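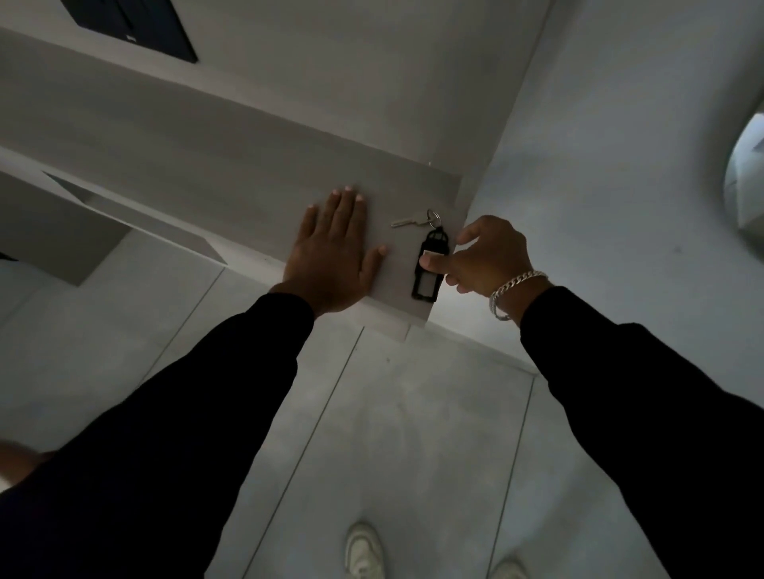
**Selleck House key and room handover: second progress report to the Flamville Fund**

Period covered: spring through July. Fourth installment not yet drawn.

The grant pays for one dull thing, which is getting every key at Selleck House labeled, listed and kept somewhere people can find it. We were doubtful about parts of the plan when we signed, and said so in the first report. Some of those doubts have gone away. Others have gotten worse, and they take up most of the space below.

## Where the keys stand

When the building came over from Pacheco we were given 814 keys in three toolboxes and a coffee tin. The handover papers said they were "sorted by floor." They were sorted by size, as far as we could tell.

Of the 814:

- 66 are tagged, tested in a door and entered on the list
- the rest are in envelopes by key blank, waiting

That is a poor number for this point in the year and we would sooner print it than dress it up. The work plan assumed that a key could be tried, matched and tagged in a few minutes. It can, if you already have an idea which hallway it belongs to. Without that you are walking the building with a ring of look-alikes, and a lot of the locks were changed by Pacheco without the old keys being thrown out. We now believe a good share of what we were handed opens nothing. The plan has no line for keys that open nothing, and the target in the agreement treats every one of them as a key to be tagged. We'd like that changed (see the last section).

## Tags

The plan called for the metal stamped tags. We went with plastic ones, a black surround with a clear window and a paper insert, on a small split ring. They cost less, and a room that changes its name needs a new slip of paper and no new tag. The paper inserts go in blank and are written up only after the key has turned in its door. We started out writing them first, from the old floor plan, and had to redo most of the early ones.

Two complaints so far. The split rings are stiff and hard on fingernails, and people with arthritis can't open them at all. And pencil smears behind the window. Ink is fine.

We have been asked by the Fund whether color coding was considered. It was. The consultant's report from Brutden recommends a separate color for each floor, and we can see why that looks good on a slide. In practice tags get swapped when one breaks, and whoever swaps it uses the color that is left in the bag. We don't think a color scheme would last a year here and we haven't bought one.

## The handover shelf

Brutden also advised a locked steel cabinet at the front desk with a sign-out terminal. The quote came to $2,409 before installation, and that did not include the yearly fee for the software. We held off. For now handovers are done over the white wall shelf, which is wide, plain and easy to wipe down. The rule is that the key goes down on the shelf, both people look at it, the list gets initialed, and then it is picked up. Nothing else is supposed to be put there.

Does it work? Better than we expected and worse than the minutes of our last meeting make it sound. The daytime desk follows the rule. After 6 p.m. it mostly isn't followed, and keys are passed hand to hand in the hallway the way they always were. Four keys went out in the evening during this period without an entry on the list. Three came back. The fourth was for the upstairs meeting room, and we paid for a new lock cylinder out of our own budget, not the grant.

One more point on the shelf. It is open, so nothing can be left on it overnight, and the tagged keys still go back into a desk drawer with a lock that a butter knife would open. This was in our first report too. We haven't fixed it. A basic wall box with a combination would do the job for a small part of the Brutden price, and we have asked for two quotes.

## The list

The list is a spreadsheet with a paper copy in the drawer. The Fund's template asks for nineteen columns. We fill in six: tag number, door, floor, number of copies, who holds them, date last tried. We have looked hard for anyone who would use the other thirteen and have not found them. If they are needed for your records, please tell us which ones, and we'll go back and fill them in. We would ask you to tell us before we reach the second floor.

## What we doubt

That the whole building can be finished by the agreed date. At the present rate it can't.

That a count of tagged keys says much. A hallway with every door matched and two tidy copies on the list is worth more to the people who use it than a box of labeled mysteries, yet the box scores higher under the agreement.

That the evening problem is a training problem. We have trained twice. The evening groups come in all at once, one person is on the desk, and the list is slow. A shorter list may help. Another training session likely won't.

## Requests

1. Change the target from keys tagged to doors matched, starting with the next period.
2. Let us move the cabinet money to a combination wall box and replacement cylinders for the ground floor.
3. Confirm which template columns are required.

The next installment is tied to the current target, which we will miss, so an answer on the first item before we file again would save everybody some letters. Receipts for the tags, rings and inserts are attached, along with the list as it stands.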